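Erkell to close Tasside plant, cut 2000 jobs in textile services unit

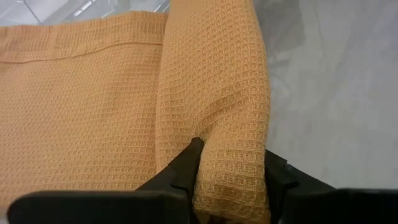

Erkell plans to cut 2000 jobs in its textile services division and close its processing plant at Tasside, the company told staff in a memo seen by reporters. The reductions would bring the division's headcount down from 3753.

The division supplies and launders linens and towels for hotels and airlines. Erkell said volumes from airline customers had fallen below the level needed to run the Tasside site on two shifts, and that the remaining contracts would move to its plant at Dufour by the end of February.

"The fixed cost of the Tasside site is no longer covered by the work going through it," division head Clifford Fehr wrote in the memo. He said the company had reviewed a single-shift schedule and a partial lease of the building before deciding on closure.

Most of the cuts will fall on plant and delivery staff. Workers with at least three years of service will be offered a voluntary exit package, with applications open until 5 p.m. on the last working day of the month. Compulsory layoffs will follow if the target is not met. Office functions, including billing and route planning, will be merged at Dufour.

Erkell expects to book a restructuring charge in the current quarter. It did not give an amount. Finance chief Omprakash Tripathi told analysts on a call that the charge would consist mainly of severance and lease termination costs, and that savings would begin to show in the second half. He said capital spending in the division would be held at maintenance level for the rest of the year.

The company is also in talks to sell its route delivery business to Drundex, a smaller competitor, according to the memo. The business accounts for about 7% of division revenue. Drundex spokesman Man-sik Cheon declined to comment.

Hemant Pandey, who represents hourly employees at Tasside, said the union had asked for the site's cost figures and had not yet received them.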